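3 min read
14 shares · 6 comments

Come and keep a sleep diary with me (September intake)

Hi again! I'm looking for people who sleep badly, sleep well, or sleep somewhere in between, for the second round of the Tivau sleep diary project. I run it out of our little office in Bollness and I'd love to fill 100 spots this time. Last round we had 93 people and they sent in 2,691 diary entries between them, which kept me very busy (and very entertained – people dream about supermarkets a lot).

What you'd be doing

You fill in a paper diary each morning for a month. It takes a few minutes with your cuppa. You write down when you went to bed, when you woke up, what you ate late in the evening and how you feel. You also wear the Primus wristband overnight, and if it bugs you, take it off and make a note.

Shift workers, new parents and snorers are all very welcome. You need to be over 18 and living at home for the whole month, so please skip this one if you've got a big trip booked.

What you get

You'll receive $585 once your diary comes back, plus your own sleep summary in plain language. The wristband has to come back to us – sorry!

Diaries and wristbands go out by post in a small cardboard box, and you can send everything back in the same one.

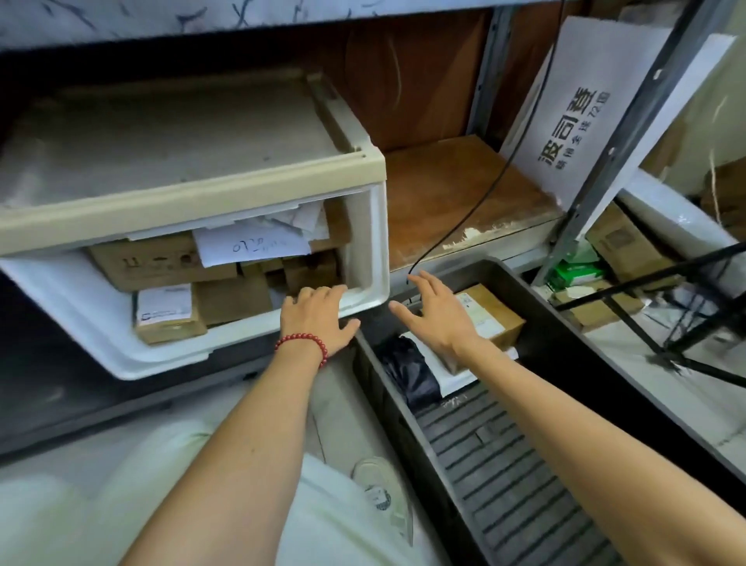 How to put your hand up

Ring the Xenos Street office any Tuesday after 10 am, or drop in and ask for a sign-up form. I'll call you back for a quick chat about your usual bedtime and any medicines you take.

6 comments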